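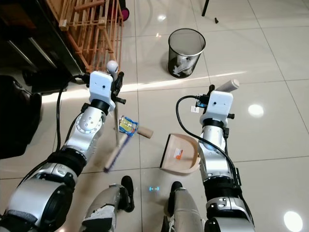
Stilts are harder to book than fire, according to Puspita Ngui, and after the week we've had on the phones I'm not going to argue. Everyone wants them for the front gate and then goes quiet when you ask what the ground is like.

So. Quick rundown on the roving program for spring, as it stands in August 2020, all of it could shift again by the time you read this. Sorry for the rush, this has to go out tonight.

Cukolis are back in rehearsal. Three walkers now, they were a pair for years. The new piece is a family of very tall birds who've lost their luggage. No talking, lots of fussing over small suitcases, they'll try to check people's tickets. Twenty minute sets with a proper break between, and they need a room with a high doorway or else a solid table outside to strap up on. Not a trestle table. We had a trestle last year at Wuisan and it bowed. If you're a council and you've got a van with a flat back, that works too, park it in the shade.

Fee is $700 a walker for the day, travel on top if you're past Cirmont. That hasn't gone up. Please stop asking for two walkers at the price of one and a half!

Ground. Level grass is fine, so is bitumen. Wet pavers no. Gravel no. Cables across a path have to be under a ramp or moved, taped down isn't enough. Send photos of the whole route when you book, even if they have done your event before, because somebody always puts a coffee cart in the middle of it.

About the distance rules. Stilts suit it pretty well, they're up high and kids hang back a bit anyway. No handshakes, no leaning down for selfies. The birds have a bit where they measure the gap with a feather on a stick and it gets a laugh, well it did in the back yard in front of the neighbours. Crowd limits are your job, not the performers. They can keep moving if a knot forms but they can't be your marshalls.

Sakwood hall nights, the indoor ones: we are holding the dates but no tickets on sale yet. Cap would be 37 seated with the spacing, which hardly covers the lights. Teguh Tuhumury has offered to do his slack rope set for door takings only and we've said no, he gets paid the same as everyone. If it goes ahead the running order is slack rope, hat and cane, interval, the musical saw, then a short bit from the birds if the ceiling lets them (it might not, there's a fan).

Small grants. A pool of $2000 for new street work, solo or duo, first outing must be outdoors. One page is plenty. Tell us what it is, how long, what it packs down into and who looks after the music. Video on a phone is fine and we don't need it edited. Last round some lovely acts missed out becuase they sent us eleven pages of biography and never said what happens in the show.

Stilt beginners class, still paused. Waiting list is still open, if you're on it you're on it, no need to email again. Peg stilts on loan from last summer need to come home please, straps as well, and check the rubber feet before you drop them off.

Bookings to the usual address, invoices seperate. Back to the phones.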